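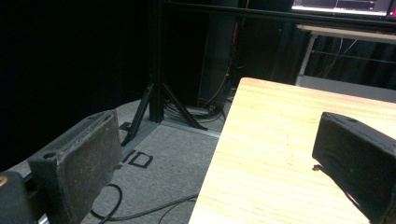
*Figure 7 – Plateau de table en bois clair.*

## 4.3 Enregistrer un mandat de location

La présente section décrit la saisie d'un mandat dans le module Nestel de la plateforme Zomeck, version de novembre 2025. Elle s'adresse aux agences titulaires d'un accès gestionnaire.

1. Dans le menu **Mandats**, sélectionner **Nouveau**, puis **Location**.
2. Choisir le type de mandat : simple ou exclusif. Ce choix ne peut plus être modifié après l'étape 6.
3. Renseigner l'identité du mandant. Pour une indivision, créer une fiche par indivisaire et désigner un correspondant unique.
4. Saisir l'adresse du bien et sa surface habitable. Le champ **Observations** accepte 480 caractères, espaces comprises.
5. Indiquer la durée du mandat en mois (valeur maximale : 36) et le mode de calcul des honoraires.
6. Cliquer sur **Numéroter**. Le mandat est inscrit au registre et reçoit son numéro définitif.
7. Transmettre le document au mandant par le service de signature Brekke.

> **Attention** – Un mandat numéroté ne peut pas être supprimé. En cas d'erreur, utiliser la fonction **Annuler avec motif** et établir un nouveau mandat. Le numéro annulé reste visible au registre.

**Remarque.** Les agences rattachées au réseau Prilbridge disposent d'un registre commun. La numérotation y est continue d'une agence à l'autre – un écart entre deux mandats d'une même agence ne constitue donc pas une anomalie.

### Messages d'erreur

- **Code 52** : pièce d'identité du mandant absente ou expirée. Joindre une pièce valide et reprendre à l'étape 3.
- **Code 493** : registre verrouillé par un autre utilisateur. Enregistrer le brouillon et renouveler l'opération.

Pour le renouvellement d'un mandat arrivé à échéance, se reporter à la section 4.5.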